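Can a machine clear the table yet? Wurkbridge publishes its first chores report

Wurkbridge, the small robotics workshop in Valderrama, has today put out the results of a year spent asking a very plain question: which everyday jobs can a robot arm do well enough that you would leave it alone to get on with them?

The answer is a cheerful "a few". The report, called Monia after the software that runs the trials, covers 16 chores taken from homes, cafés and shop floors. They include wiping a table, stacking bowls, pairing socks, putting tins on a shelf, hanging a shirt and emptying a cutlery tray. Each chore was tried 1,000 times in simulation, and the ones that did well there were moved to a real bench for a further 288 runs.

Putting tins on a shelf came out best by a long way. Stacking bowls was close behind, as long as the bowls were all the same size. Wiping a table went better than the team had hoped, though the arm still leaves the corners. Shirts were a disaster, and the report says so.

"I love this work and I would still not let it near my laundry," said Eliécer Giraldo, who leads the trials. "But two years ago we could not get a spoon off a flat table without pushing it onto the floor. Now it picks up the spoon, and the fork next to it, and goes back for the one it missed. I stood and clapped the first time. I was the only person in the building."

Flat things on flat surfaces take up a whole chapter. People slide a coin or a playing card to the edge of a table and pinch it there, usually without thinking. Monia was never told to do this. In the simulated trials it began nudging thin objects towards the edge on its own, and the habit carried over to the bench with only a little tuning. Eusebio Henao, who wrote that part of the software, has given it nine pages and would have liked more.

The chores were chosen with help from people who do them for a living. Solange Honorato manages the stockroom at Hudaditz, a homeware shop that lent the project its shelves, its boxes and a good deal of patience. She asked for the shelf trials to be run with dented tins and torn labels as well as perfect ones.

"Nothing arrives in my stockroom looking like it does in the catalogue," she said. "The first version was thrown by a bit of loose tape. The one I saw in December carried on. It was slow, I could have done the shelf and had my coffee, but it carried on, and I came away quite excited."

Speed is the other big theme. Even on its best chores the arm takes far longer than a person, and the report gives the timings for every task, including the embarrassing ones. Pairing socks took so long that the trial was shortened. The team thinks slow is fine for jobs that can happen overnight, such as refilling shelves or putting away clean dishes, and not much use at all for a busy café at lunch.

The report is also frank about simulation. It is quick and cheap, and a dropped plate costs nothing, but it flatters the machine. Wooden tables were a good lesson. Change the angle of view or the light in the simulated room and a tabletop the software knew well could become strange to it, so the team now varies both in every batch. Brayan Ospina, who builds the simulated rooms, says he has become very fussy about wood grain.

What comes next? The workshop wants to try chores that follow on from one another, such as clearing a table and then wiping it, where a small mistake early on spoils everything afterwards. Yeison Flores is already collecting suggestions and would be glad of more, especially from people who work in kitchens, care homes and small shops. Dull jobs are very welcome. So are jobs that sound easy, as these have taught the team the most so far.

The full report is free to read and comes with the task list, the timings and the complete record of failed attempts. Visitors can see the bench at work during the open afternoon at Wurkbridge, which starts at 2 pm. Children are welcome, and there will be socks to pair for anyone who fancies racing the arm.

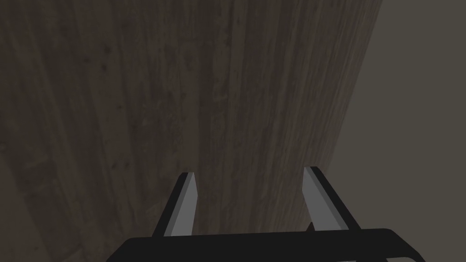 To suggest a chore or ask for a copy of the report, write to Yeison Flores at Wurkbridge, Valderrama. Eliécer Giraldo and Eusebio Henao are both available for interviews, in Spanish or English.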